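Munasholm, August 2020

PRESS RELEASE

Munasholm publishes first results of its chore study: the machines are willing, the homes are difficult

Munasholm, the company for practical automation research, today publishes the first part of its study on household and shop-floor chores. The study asks a simple question which many customers ask to us: can a machine do this work already, and if it cannot, what is missing? For the answer, our team took 282 chores from homes, repair shops and small stores, wrote each of them down as a person would do it, and compared them with what present machines can do without help.

The result is mixed. Of the 282 chores, 202 were judged as not possible today for a machine working alone in a normal room. A further group is possible only when the room is prepared before, for example when the objects stand always in the same place or when a person clears the floor first. Only 11 chores were judged as ready, which means that a machine can do them again and again, in a room it has not met before, and a customer would be satisfied with the work.

We know that 11 is a small number. We publish it because we think that the public discussion about home robots has for a long time been too much about demonstrations and too little about ordinary afternoons.

What the study looked at

The chores are in two lists. The first list, with the working name Pudis, is for the home: laundry, dishes, making a bed, taking out the trash, putting away groceries, plugging in and unplugging appliances, moving a fan from one room to another. The second list, with the name Zulu, is for the shop floor and the repair bench: unpacking deliveries, filling shelves, sorting returned goods, testing electrical items, moving heavy or awkward items from the floor to a table and back again.

Each chore was divided into small steps. For "put away the groceries" there are more steps than most people expect. The bag must be opened, and the bag is soft and changes its form. The eggs must be recognized before something is put on top of them. The door of the refrigerator must be held open while the other hand is busy. A person does all this while talking on the phone. For a machine every one of these steps is a separate problem, and a mistake in one step usually stops the whole chore.

"When I started with this study I expected that the heavy work will be the hardest," says Pravesh Molefe, who leads the study at Munasholm. "It was not so. Weight is something we can calculate. A cable which lies on the floor between you and the thing you want to lift, this is what costs us weeks."

Where the machines are good

The chores judged as ready have much in common. They are done on a flat surface, with rigid objects, in good light, and it is not very bad if the machine is slow. Vacuuming an open floor is the best known of them. On the shop floor, the transport of a closed box between two fixed points is also ready, and the counting of boxes on a shelf with labels to the front.

In these cases the machine does not do the work in the same way as a person. It goes over the same area several times, or it stops and waits when someone walks in front of it. Customers accepted this well in our interviews. One shop owner told us that she does not care if the floor takes until midnight, as long as she is not the one doing it.

Where the machines are not good

The most difficult group are the bulky household appliances. Old television sets, fans, heaters and similar items are common in repair shops and in storage rooms, and they are handled every day by people without special tools. They have smooth casings without handles. Their weight is often not in the middle. A picture tube set, for example, is heavy at the side of the screen, and a person who has carried one knows to keep the glass against the chest. No machine in our comparison knew this by itself.

The second difficult group is everything which is soft or thin. Cables are in this group, also bags, towels, plastic film and paper. A cable has no fixed form, and it is connected to something at one or both ends. If a machine pulls it, something else moves. In the Zulu list, cables appear as an obstacle much more often than as the object of the chore itself. For this reason we have made them a separate chapter in the report.

The third group is what we call the crowded floor. In a real workroom the things do not stand alone. There is a box behind, a chair at the side, a bag which somebody has put down for a moment. People work between these things, with very small movements of the hip and the foot, and they are not thinking about it. A machine with a wide base cannot enter at all, and a machine with a long arm can enter but does not see well what is behind the elbow.

How the work is recorded

To understand how people do these chores, Munasholm looks at the hands. In our method, called Nitis, a person holds one marked cube in each hand during the work. The black patterns on the cubes can be read by a camera, and from them the position and the turning of each hand is calculated. In this way we obtain the path of both hands for the complete chore, including the small corrections which a person never mentions when you ask how it is done.

The sessions are made in working rooms with the usual things inside. We decided against a clean laboratory. In a laboratory the television would stand alone on a table, and the result would look better than it is.

What we recommend to customers

For households, our recommendation is to wait with any large purchase whose purpose is general help at home. Single-purpose machines for floors are a good buy when the rooms are mostly open. For folding laundry and for loading the dishwasher we do not expect a ready product soon, and we do not want to name a year.

For shops and repair businesses the situation is better, on the condition that the owner is ready to change something in the room. Wide passages, fixed places for power strips and boxes of equal size bring more than a more expensive machine. Two of the businesses which took part in our interviews have changed their storage after the first talk and have not bought any machine until now. They told us they are content with this.

"I am sometimes asked if this is a pessimistic report," says Pravesh Molefe. "For me it is a work plan. We have 202 chores on the table which are not solved, and for most of them we can now say at which step it fails. Before, we could only say that it fails."

Next steps

The second part of the study will treat chores which need two persons, such as carrying a wardrobe down the stairs or folding a large sheet. It will also contain a longer comparison between the Pudis and the Zulu lists, with a table for each room type. Businesses with narrow workrooms, many cables and many old appliances are invited to take part in the interviews. There are no costs for the participants, and no names are published without permission.

The full report of the first part can be requested in English from the press office of Munasholm. It contains all 282 chores with their steps, the judgment for each of them, and a chapter about how the judgment was made. Journalists can receive the list of the 11 ready chores as a separate sheet.

About Munasholm

Munasholm studies and tests automation for homes and small businesses. The company advises owners before they buy a machine, compares products in real rooms and publishes its results in a form which can be read without technical education.

Press contact

Press office, Munasholm
Questions about the study: Pravesh Molefe, study lead
Text and picture free for editorial use. A copy of the publication is appreciated.
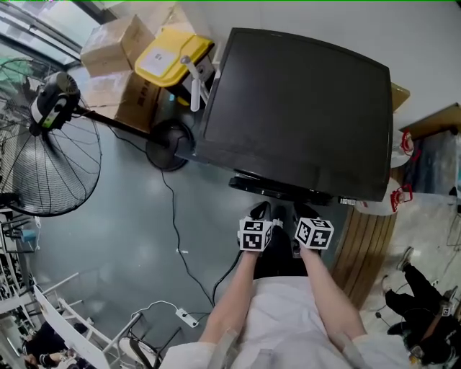

A marked cube in each hand, in front of a CRT television with a standing fan beside it. Picture: Munasholm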